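Stop grading the teacher by the hour

I've spent the better part of two years teaching robot arms to pick things up, first by grabbing the wrist and dragging it around, and later with a pair of hand controllers from the far side of the room. So I have opinions! My main one is that we ask people for far too many demonstrations and pay far too little attention to who is giving them.

At Lurwood our target for April was 2,515 picks from a bin. We beat it easily. We ended up with 3,318, and everybody was pleased until Sorcha Baxter sat down and watched a long stretch of them back to back. Nearly 2,000 were the same pick, more or less. Come in from above, close on whatever is lying by itself in the open, lift, go home. I did a lot of those myself (sorry, Sorcha). When there's a number on the whiteboard you go for the easy one, the same way you'd eat the fries off the top of the pile.

What you want the arm to learn is the other stuff. A handle lying up against a wall. Two tools side by side with hardly any room between them for a finger. A skinny metal shaft that leads you to think the thing is longer, or lighter, than it is. A person deals with all of that without thinking, and that's the trouble – we're so good at it that we can't explain it, so the only way to pass it along is to do it slowly, through the arm, over and over.
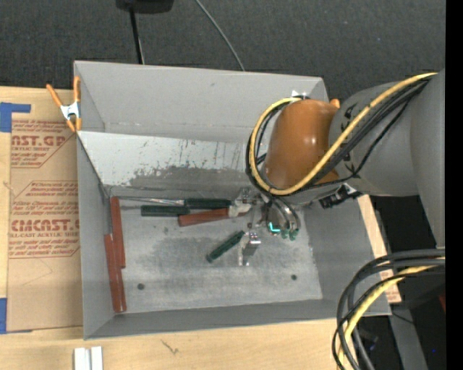

Dragging the arm by hand gets you some of this. You can feel when the finger bumps a wall, and you back off. But your own shoulder is doing half the work, and you end up showing the robot moves it would never pick for itself. Remote control is more honest in that way, because you're stuck with the same reach the arm has. It's also maddening. Cameron Tennant, who can back a trailer down a boat ramp in one go, took a whole afternoon before he stopped overshooting.

Ziad Zein thinks I'm being precious about this, and that with enough picks the boring ones wash out. Maybe, if you have a warehouse full of arms. We have one bench and 5 people who take turns, and I'd trade a week of easy picks for a morning of Cameron fishing handles out of corners, fumbles included. Keep the fumbles, please. The little nudge and second try is the part I'd most like the robot to copy, and it's the first thing that gets trimmed out when somebody wants the numbers to look clean.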